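The gripper cable, again

So I promised a few of you an update on the arm, and then July happened and I spent most of it on the floor under the table with a flashlight in my teeth. But we're back up! Mostly!

If you missed the last post: I look after a small cell at the Transtead workshop in Plekerdale, a white table with an arm reaching in from one side, and for a while it had been throwing gripper faults. Never when I was standing there, of course. It would run happily all morning, and then I'd go make a sandwich and come back to a stopped arm and a message telling me the tool had stopped talking.

My first guess was the gripper. I had it off and on the bench twice, cleaned the fingers, checked the bolts, put a meter on everything I could reach and found nothing wrong at all. Second guess was the software, so I lost an evening to the logs. 942 lines of them, and the interesting part was that the faults clustered around one move, the one where the wrist rolls over to come at the table from the far side. Run that move fast and you'd get a dropout sooner or later. Run it slow and it was fine for hours.

That's a cable. I should have known it was a cable. Aleksandra Czarnecka told me it was a cable back at the very beginning, over the phone, without seeing it, and I said "no, I don't think so" in a very confident voice. Sorry, Aleksandra.

What I'd done when I first put the cell together was tie the gripper cable down tight, because it looked tidy. Every time the wrist rolled, the whole twist went into the first little stretch behind the plug. I cut the old one open afterward (you have to, it's the best part) and one conductor was hanging on by a few strands.

I ordered the replacement from Ostrowski for 58 dollars, which hurt a bit for something that short, and it took 25 days to get here. I nearly bought a Vastetti one that would have come sooner, but the connector had the wrong pin layout and I've been down the adapter road before. Never again.

Fitting it is the easy bit. Power down, wait for the light on the wrist to go out, back off the old connector by hand, and look at the pins before you push anything together. I didn't look, the first time I ever did this job, and I bent one. The new one went on with a quarter turn and a click I felt more than heard.

Then came the routing, and I changed my mind about it three times. What I ended up with is a loop left loose under the gripper, with no ties on it whatsoever. It offends me a little every time I walk past.

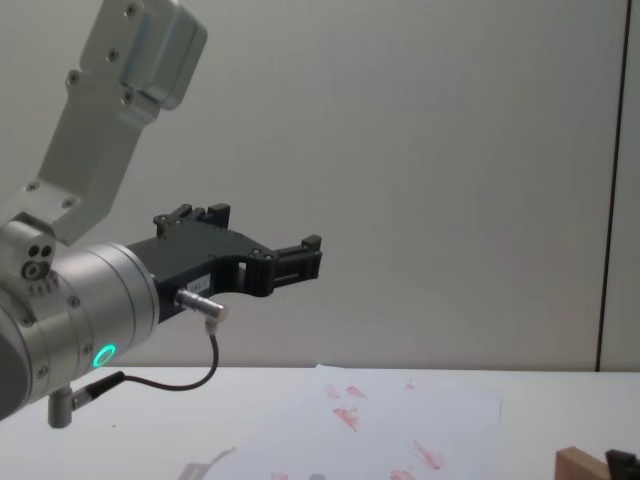

After that I ran the bad move over and over, starting slow and bringing the speed up in steps, with my hand by the stop button the whole time. I was watching for two things: the cable pulling straight at the end of the roll, and the loop catching on something when the arm comes down low. It doesn't pull anymore. The low end still bothers me, so I've raised the lowest point in the program by 20 millimeters until I'm sure, and I'm keeping tall stuff off that side of the table.

I also redid the tool setup while I was in there, meaning the payload weight and the center point, which I suspect I'd typed in from memory the last time. They were both off. Not by a lot, but the arm does feel less grumpy when I push it around by hand now.

Still on my list: a second cable for the drawer, so I'm not waiting on the mail next time, and some kind of soft clip further up the arm. If anyone has a clip they like that doesn't chew through the jacket, please leave it in the comments. I've tried the hook-and-loop kind and it creeps.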